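Cistton 2 Folding Dinghy

We've been building small boats at Kiltitden for years, and the Cistton 2 is the one we take out ourselves when there's an hour free before tea! She folds flat, goes on an ordinary roof rack and is ready to row, sail or paddle as soon as you've got her to the water.

The hull is the same shape as the first Cistton, with a bit more room for your knees and a middle seat that lifts out (lovely if you want to stretch out and fish). She carries 2 adults comfortably, or 3 if one of them is small and doesn't mind sitting forward. Bare hull weight is 55 lb.

The Imitlow sail kit is an extra, and we think it's worth having. It's a simple lugsail on a mast that comes apart in 3 pieces, so everything stows inside the folded boat. She points better than you'd expect, and off the wind she's a joy.

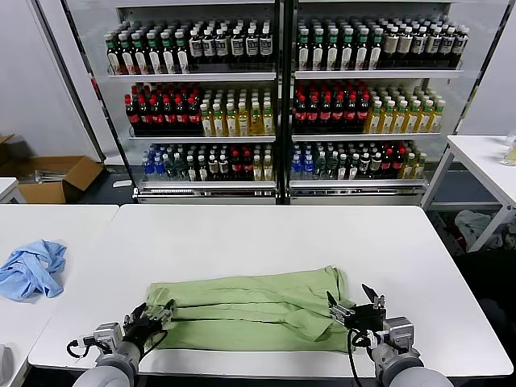
Looking after her

Rinse with fresh water after a day on the sea, and let the sail dry before it goes in its bag. The hinge seams like a wipe of Morais seam wax in October, before she's put away for winter.

In the box

Hull, 2 seats, 1 pair of oars, rowlocks, carrying straps
Sail kit (if ordered): mast, yard, sail, rudder, daggerboard

Price: £1,247 without sail kit
Colours: white, dark blue
Next open day on the slipway: Sat 24 August, come and have a row!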